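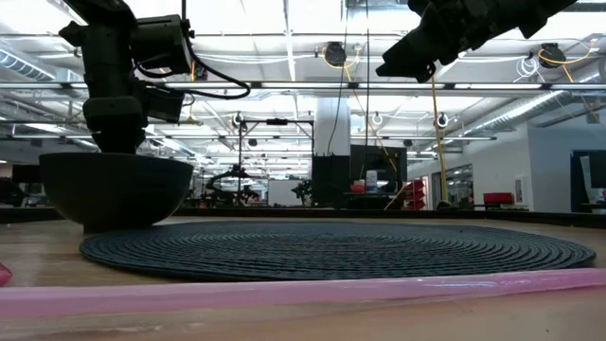 Notebook, dye room, Stotside. Tuesday, started 8:40

Continuing the washfastness work on the Virág wool. Margit wants a yes or no on the madder recipe before the November order goes in, so everything else on the board waits.

Stock: Virág two-ply, undyed, scoured here last week. Skeins wound to 10 g each. Weighed dry after a night on the rack by the window. Two came out light and were topped up from the same cone. Tags are Tyvek, pencil only -- the marker Lilla used on the last set bled into the alum bath and I lost the labels for half the batch.

Mordant: alum at 12 percent weight of fiber, cream of tartar at 6 percent. Bath brought up to 85 C over an hour, held for an hour, left to cool with the skeins in. Tap water. pH at start 4.1 by meter, 3.9 at the end. Meter was calibrated this morning against the 4 and 7 buffers. The 7 buffer is nearly out, reorder.

Dye: ground madder from the Adar sack, lot 214. Soaked overnight in cold water, first soak poured off and kept in the lidded bucket (Krisztina wants it for the orange series). Main bath made up to 300 g madder in the big stainless pot, with chalk added until the pH read 7.2. Raised slowly. Kept under 65 C throughout because the previous lot went brown above 70, and I would like to avoid having that argument again.

11:15. Bath at 48 C. Color of the liquor is weak compared with the last sack. Smell normal.

11:50. 60 C. Heat down to the lowest setting. It overshot to 63 and came back without help. The probe reads 2 degrees high against the glass thermometer, so all temperatures here are glass thermometer values. Earlier pages are probe values. Someone should go back and mark them. Probably me.

13:20. First set out, rinsed until clear, hung. Second set left in the bath to cool.

Wash test as before: neutral soap, 40 C, 30 minutes, white wool and white cotton strips stitched to each sample. Read against the gray scale under the north window.

Results, first set:
Color change 4
Staining on wool 4
Staining on cotton 3-4

Results, the old recipe, repeated for comparison:
Color change 3-4
Staining on wool 3-4
Staining on cotton 3

Half a step across the board. That is near the limit of what I trust my eye to see, so Nour read the same strips separately without my figures. Nour gave 4, 4, 3 for the new set and agreed on all three for the old one. Cotton staining is therefore unresolved. Needs a second reading in daylight, not at four in the afternoon.

Possible causes of the improvement, untested: longer cooling in the mordant, lower top temperature, different madder lot. I changed all three at once, which was poor planning. Next run holds the old lot if there is enough left in the sack, and changes the cooling time only.

Lightfastness: strips are on the card in the south window, half covered with foil. Nothing to read yet.

Note on the hard water. Erzsébet asked whether the chalk addition is doing anything, given what comes out of our tap. Fair question. Ran one small jar without chalk. Starting pH was 6.8. Shade by eye is slightly more orange and a little thinner. Kept the jar sample, tagged NC, pinned below.

15:40. Second set out. Deeper than the first, redder at the ends where the skeins sat low in the pot. Uneven turning on my part -- ties were too tight on two of them and there are pale bands under the string. Not usable for the Grerkik swatch cards but fine for wash tests.

To do:
Order 7 buffer
Looser figure-eight ties
Wash test on second set
Ask Krisztina how much of the old lot is left
Second reading of cotton strips with Nour
Descale the small kettle

Spent madder is in the mesh bag over the sink. Do not throw it out, it has another bath in it.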